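How to Read a Fireworks Notice Before You Believe It

Every year the town of Clirnside puts out a notice on private fireworks, and every year half the street misreads it. The other half reads the version that gets passed around by phone, which is usually last year's with the date changed. I have been burned by this (not literally) and now I check the thing myself. It takes less than an hour.

What you need: the notice itself, the local ordinance it is supposed to rest on, a pencil, and some patience with bad writing.

Step 1. Get the real notice

Go to the town's own page or to the clerk's counter. Don't work from a screenshot. Look for an issue date and an ordinance number. If either one is missing, treat what you have as a rumor until someone at the counter gives you a copy that has both.

A forwarded message that says "new law!!" almost never is one. Most of what gets called a ban is a permit rule that was passed in April and that people only notice when the weather warms up.

Step 2. Find out what is covered

Read the definitions first, dull as they are. Towns don't agree on what a firework is. Sparklers may be in or out. Fountains that stay on the ground are often treated differently from anything that leaves it.
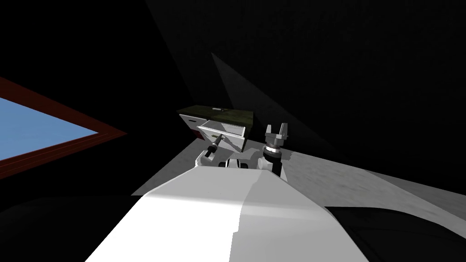
Write down each item you plan to use and put the ordinance's own word for it next to it. If your item isn't named, don't decide that it must be allowed. Look for a catch-all line near the end of the section. There usually is one, and it usually goes against you.

Package labels are no help with this. I have seen a box from Rivance marked "legal for home use," with no mention of whose law was meant. A seller's label tells you what the seller would like you to think.

Step 3. Check the distances and the hours

The Clirnside notice asks for 50 feet from any building. It does not say whether a shed is a building, or a parked camper. Measure with a tape, from the launch spot to the nearest wall of anything with a roof, and assume the strict reading.

For hours, watch for the difference between "until midnight" and "until the end of the permitted day." Permits here run 24 hours from the time printed on them, so one that starts in the afternoon covers two evenings only in part. Plenty of people have paid for a second night they couldn't use.

Step 4. Ask what the safety claim is based on

This is where I get grumpy. Notices like to say that a rule "has reduced injuries." Maybe it has. Ask these things before you repeat it:

Who counted the injuries, and where?
Were people treated at home included?
Which years are being compared, and was one of them a rainout?
Did the count change its method along the way?

Our notice claimed a drop after the rule came in. The basis was 2 seasons of calls to a single station. That is thin. I still follow the rule – a burned hand is a burned hand – but I won't call it proof.
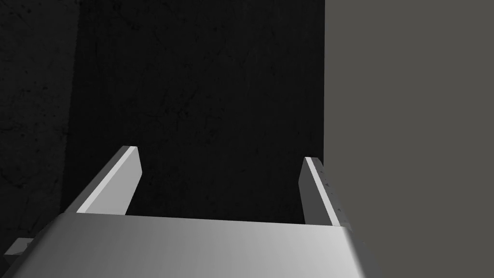 Metwally wrote in to disagree: "You're too hard on them. A small town only has small numbers. If they waited for a proper study they'd never pass anything, and my kids' bedroom window faces the launch lot."

Fair enough, and I'd pass the rule too. I would just leave the sentence about injuries out of it.

Step 5. Confirm by phone, and write it down

Call the non-emergency line or the clerk. Ask one question at a time and get a yes or a no. Note the date, the office, and the exact answer. Mine says "7/17/22, clerk, ground fountains OK with permit," and it has settled two arguments over the fence.

If the answer you get doesn't match the notice, ask for it by email. A verbal okay is worth very little once an officer is standing in your driveway.

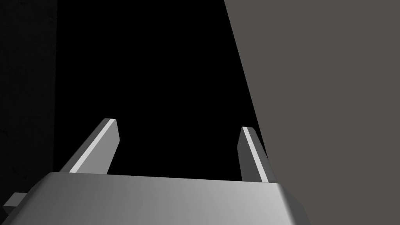 Gripper housing in brushed light-gray metal, computer rendering.

Step 6. Be careful with apps and alert services

Nivotance and services like it send out a message when the rules change. I tried it for a season. The alerts were quick, but they left out the permit condition, and the permit condition was the whole rule. Use them as a nudge to go back to step 1.

Keep the printed notice with your permit on the night. When the season ends, throw it away, so it doesn't turn up next year looking current.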